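4.2 Tidying beds in rooms that people live in

Most of the earlier work on bed-making, ours included, used a bare mattress and one plain sheet, and I wanted to get away from that as quickly as I could. So for this part of the study Nusrat Amarasinghe and I moved to a lived-in bedroom and left the bedding as it came: patterned sheets, bolsters, blankets covered in cartoons, the lot. We collected 205 episodes there with the same two-armed robot and the same white block-shaped grippers as in Section 3, and nothing in the controller was changed for the new setting.

The start of an episode is simple enough. The robot comes up to the side of the bed with both grippers held over the sheet, and the policy picks one item to deal with first. We had expected it to go for the biggest thing it could find. It much preferred whatever stood out most in colour from its surroundings, so a striped bolster on a beige bed got a lot of attention (rather more than I'd have liked!) and a beige blanket on the same bed got very little.

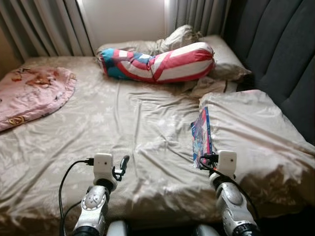
Halvard Hägglund suggested early on that we should score the choice of item separately from the handling of it, and I'm glad we listened to him. If you lump the two together, a run where the robot picks a daft item and then folds it beautifully looks the same as one where it picks well and drops everything. We therefore kept two marks per episode, one for choosing and one for handling, and a run had to pass both to count as tidy. Ülle Vaher marked all the runs, and Jamila Khondokar marked 40 of them again without seeing the first set of marks. They disagreed mostly about blankets — what one person calls folded, another calls a heap.

Blankets were the hard part for the robot too. A crumpled blanket hides most of its own edge, and the edge finder from Section 3.3 is easily fooled by a deep fold. Printed fabric makes this worse. The thick black outline of a cartoon face can look a great deal like a hem to a network that was trained on 1,572 labelled crops of mostly plain cloth, and we saw it propose grasps halfway across a printed cat more than once.
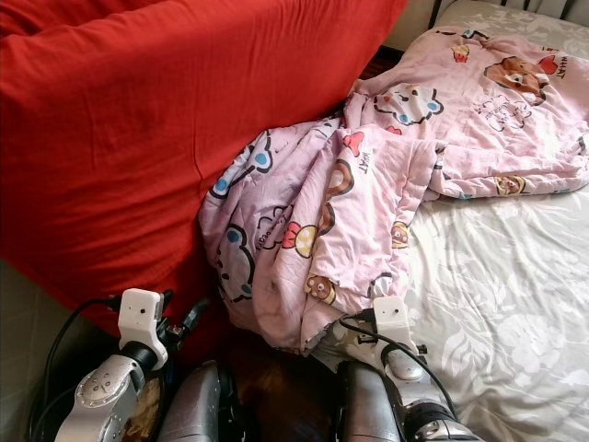 Figure 6. Right gripper at the lower edge of the crumpled pink blanket, where it meets the white sheet.

To deal with false hems, we added a small check before the grippers close. The arm nudges the cloth a little and the network looks again; a real edge shifts against the sheet underneath, while a printed line simply moves along with the fabric on both sides of it. The check adds time to every grasp and I was in two minds about keeping it, but Nusrat ran a batch of 30 blanket episodes with and without it, and the runs without were painful to sit through. It stayed in.

The nudge does much less for us when the sheet itself is slippery. On satin-like bedding the blanket and the sheet tend to slide together, so the relative movement we rely on almost vanishes and the check rejects perfectly good edges. Anjana Howlader tried a firmer push, which brought the signal back but also dragged the sheet into long creases. We settled on the lighter push and accepted the missed grasps. 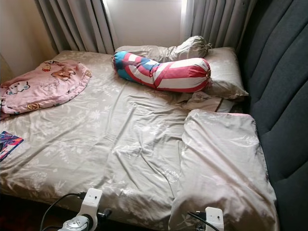

Bolsters gave far less trouble than I feared. Their long shape is easy to pick up even when they are bent or lying half behind something else, and the policy learned to line them up across the bed with hardly any help. Pillows came somewhere in between: fine in the open, but a pillow in a cover that matches the sheet was often treated as part of the mattress and left alone. We come back to this in Section 5, where depth is added to the item chooser and the matching covers are tested again.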